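Why Does Ketchup Get Stuck? (And Other Kitchen Table Questions)

Hi again! I had pancakes for breakfast, then I had a tomato sandwich, and then I started thinking about ketchup. My brain does that. So today we're going to talk about ketchup, strawberries, bananas and the humble colander, all things you might find in your own kitchen in Gorville or wherever you live.

Let's start with ketchup, and with a question: is it a liquid or a solid? If you tip a glass of water, it pours right out. If you tip a plate with a block of cheese on it, the cheese slides off in one lump. Ketchup does something in between. Tip the bottle and it just sits there. Shake the bottle and whoosh, your fries are gone!

Ketchup is made of tomatoes that have been squashed into very tiny bits, mixed with vinegar, sugar and salt. Those tiny bits bump into each other and hold on, a little like kids in a packed hallway. When you shake the bottle, you get the whole crowd moving, and suddenly it can flow. Scientists call this shear thinning. Say it out loud at dinner, it's a great one.

My friend Dae-han Ji taught me a good way to get it going. Keep the cap on, turn the bottle upside down, and give it one strong shake toward the floor. Then turn it back over your plate, open it and squeeze gently. (Please check the cap first. I once didn't, and I was wearing a white shirt.)

Now for strawberries. Those little specks on the outside look like seeds, and most people call them seeds. I do too! But each speck is really a tiny dry fruit with an even tinier seed inside it. One day I sat down with a big strawberry, a pin and a lot of patience, and I counted 105 specks on one side before I lost my place. Then I ate it.

And here's a strange one. A banana is a berry, if you ask a plant scientist, and a strawberry isn't. To them a berry has to grow from one flower with one ovary, which is the part of the flower that turns into fruit, and the seeds have to be on the inside. Have you ever seen the little dark dots down the middle of a banana? Those are what's left of its seeds. The bananas we buy have been grown that way so we don't crunch on big hard ones.

Oranges are berries too – a special kind with a thick rind. Ask a grown-up to cut one across the middle, the short way, and you'll get a wheel with lines running out from the center. Every line is a thin wall between two segments. Cut it the long way and you won't get the wheel at all. Try both!

Last thing, the colander. It's a bowl full of holes, and that sounds like a silly bowl until you need to rinse strawberries. The water goes out and the fruit stays in. The holes have to be smaller than the food, so a colander is great for berries and terrible for sugar.

If you want to try something at home, put a spoonful of ketchup and a spoonful of water on a plate, side by side, and tilt it slowly. Which one moves first? Draw what you see and bring it to show your class.

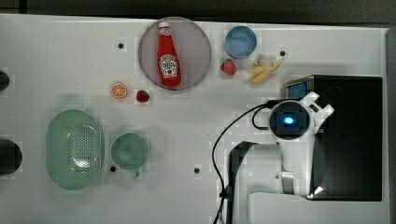 You can do the same test with honey, yogurt or mustard, one spoonful each. Guess the order before you tilt, and wipe the table when you're done!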